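Section 4: Making Up the Bed for the First Time

This section applies to the Brarby upholstered bed when used with the Skukano pocket-sprung mattress and the Skukano fitted sheet. Assembly of the base and slats must be complete before these steps are begun. If any bolt remains loose, return to Section 3.

4.1 Before you begin

Keep the room well aired while the mattress is being unpacked. A slight smell from the wrapping is normal and will fade. The mattress has been rolled under pressure and needs time to regain its full height. Do not sleep on it, or place heavy objects on it, until it is level from edge to edge.

Caution: The mattress is heavy. Two adults should lift it. Do not drag it by the label or by the side piping.

Caution: Do not use a knife to open the inner wrapping. Use the cutter supplied in the parts bag, with the blade facing away from the mattress.

4.2 Placing the mattress

1. Lay the rolled mattress on the slats with the arrow on the wrapping pointing towards the headboard.
2. Cut the outer wrapping along the printed line and remove it.
3. Unroll the mattress towards the foot of the bed.
4. Cut the inner wrapping along one short side. Stand back while the mattress takes in air.
5. Slide the mattress towards the headboard. Leave a gap of 4 cm so that the bedding can be tucked in without rubbing against the padding.
6. Check that the mattress lies square on the base.

Note: Keep all plastic wrapping away from babies, children and pets. Dispose of it on the day of unpacking.

4.3 Washing the sheet before use

The fitted sheet should be washed once before it is put on the bed. Wash it separately, as darker shades may release a little colour. Use a mild liquid detergent. Do not use bleach or fabric softener. Close all buttons and zips on any other items if the sheet is later washed in a mixed load.

The sheet may be tumble dried on a low setting. Remove it promptly. A sheet left in the drum will take on firm creases that are difficult to remove without ironing.

4.4 Fitting the sheet

1. Find the corner with the sewn-in label. This corner belongs at the foot of the bed, on the right-hand side as seen when facing the headboard.
2. Fit both corners at the headboard end first. Pull the elastic fully under the mattress.
3. Move to the foot of the bed and fit the corner nearest the wall, followed by the last corner.
4. Lift each corner of the mattress in turn and draw the elastic further in.
5. Smooth the sheet from the middle outwards with the flat of the hand. 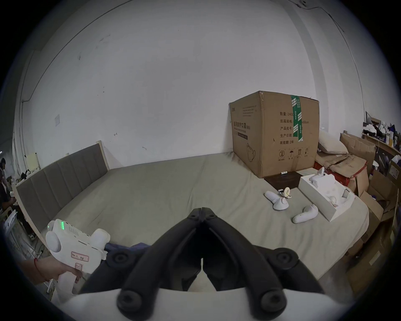

Figure 4-1. Bed with padded headboard and sheet.

If the last corner will not reach, do not force it. Release the opposite corner, check that the sheet has not been turned a quarter of the way round, and begin again from step 1. The long and short sides of the sheet are close in length and are easily confused.

Note: Owners of the Vostska deep mattress require the deep-corner sheet. The standard sheet will ride up at the corners and may tear at the seams.

4.5 Checking the fit

Light creases across the surface are normal for woven cloth and do not mean that the sheet is the wrong size. Fold lines from storage will soften with use. The sheet should be adjusted if it can be lifted freely from the mattress at the middle of any side, or if a corner seam sits on top of the mattress.
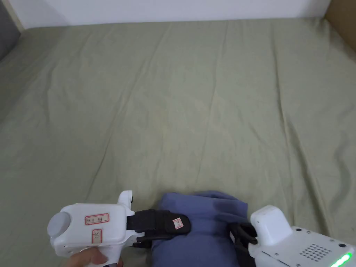 Figure 4-2. Fitted sheet with light surface creases.

4.6 Routine care

Turn the mattress head to foot once a month for the first half-year, and each September after that. Do not turn it upside down. The lower face has no padding.

Vacuum the headboard with a soft brush. Marks should be dabbed with a damp white cloth and left to dry before the bed is pushed back to the wall.

The base is rated for a load of 200 kg, evenly spread. Do not stand or jump on it.

4.7 Spare parts

Sheets, slat holders and headboard fixings may be ordered through the Thomas service desk. Please quote part number 39 for the standard fitted sheet.

Section approved by Sudheer Sundaram, Product Documentation. Last revised July 7, 2019.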